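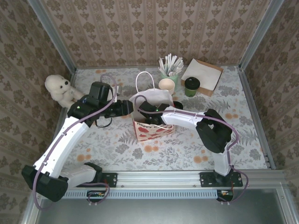 Reading time: 3 min

Home | Talks | Papers | Data | Contact

Packing with two arms: what changed when we changed the walls
Speaker notes, July 2026

Slide 1. Leave this up while people sit down. Say what the task is: two arms, one gift bag, a table of café things. The right gripper is inside the mouth of the bag. The left one reaches toward the bag. Point out the wallpaper and the printed cloth, they come back on slide 4.

Slide 2. The question. Our first policy, trained at the Terville site, packed bags well on a plain gray table. We moved it to Citwood and it fell apart. Same arms, same bags. We wanted to know how much of that drop came from the background and how much from the objects.

Slide 3. Method. Keep this short. We collected 1,698 demonstrations by teleoperation. Each one starts from a new layout. We used 8 backgrounds, meaning a wall covering plus a table cloth, and swapped them every 200 demonstrations or so the schedule said. In practice the last set came up short. Mention it before someone does the math.

Slide 4. Background sets. Patterned walls and cloths were the hard ones for the old policy. On this set it reached for the print on the cloth. The bag has its own print, red hearts and lettering, so there is pattern on pattern. Pause here, people like to look.

Slide 5. Objects. Cups, a lidded coffee cup, napkins on a tray, wrapped straws, a plush bear. The straws are the worst. They fan out and catch on the rim of the bag. The bear is easy to grasp but takes up a lot of room, so order matters.

Slide 6. Result. On a held-out background the old policy finished 54 fewer trials than the new one, out of 200. Both ran on the same layouts. Say clearly that the objects were not new in this test. With new objects the gap is smaller and we don't have enough trials to put a number on it.

Slide 7. What failed. Handle of the bag. It is a loop of string and the gripper snags it on the way out. More backgrounds did nothing for this. Play the Pritchard clip if there is time, skip it if not.

Slide 8. Next. Repeat the test at Greltham in October with different lighting. Then questions. If asked about wrist cameras only, that run is not finished.

Contact the lab | © 2026 | Back to top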